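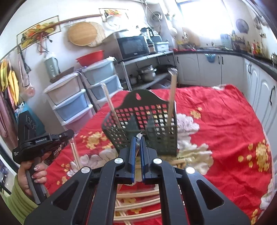

Photo: Dalia Samir

2018-04-13
By Cecilia Owusu

Home late, shoes off, second cup of tea, and I want to get this down before it all runs together in my head. We handed in the petition for the minor ailments scheme this afternoon, all 1,419 signatures of it, in two box files that Taha had carried on his knees the whole way on the bus.

I'd set my heart on 1,400 back in February, when the letter first came to say that pharmacies in our area would no longer be paid for seeing people with sore throats and conjunctivitis and the rest, and I thought at the time I was being greedy. But people will sign a thing when it matters to them. Mrs Barrera from the flats took a sheet away with her blood pressure tablets and brought it back full on both sides, bless her, with a coffee ring in the corner.

The meeting itself was long and rather warm. Mahmoud Bennani spoke for the Grimberg Road shop and was very good, much calmer than I'd have been. He talked about the mothers who come in at ten to six with a feverish little one and no hope of a doctor's appointment until the week after. Then I read out my bit, too fast as usual, and lost my place when I got to the part about prescription charges (I'd stapled the pages in the wrong order, and had to go hunting for page four while they all waited very politely).

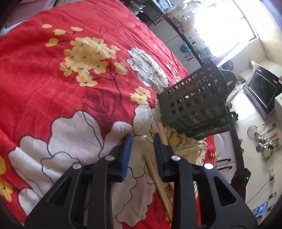
Chopsticks and green holder

They did ask sensible questions, I'll give them that. One lady wanted to know how many consultations we'd done over the winter and I was able to say 378 straight off, with Ayane nodding along beside me. She had sat up with the record book to get me that number, and I must remember to thank her properly and not just in passing over the dispensary bench. The man at the end seemed to think people could simply buy their own paracetamol, and I said yes, most of them can, and it's the others I lie awake over.

No decision today, of course. It goes up to the next lot, who'll write to all 7 shops when they've made up their minds, and until then we carry on seeing people and hope to be paid for it. 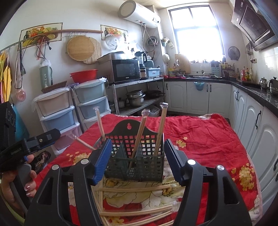

Still to do

Ring Mahmoud about sharing the cost of the leaflets. Send Dalia a copy of my speech, with the pages in order this time. Find out whether the Wodik delivery is coming before lunch or after, as I'm on my own until two and the flu jab fridge wants defrosting as well.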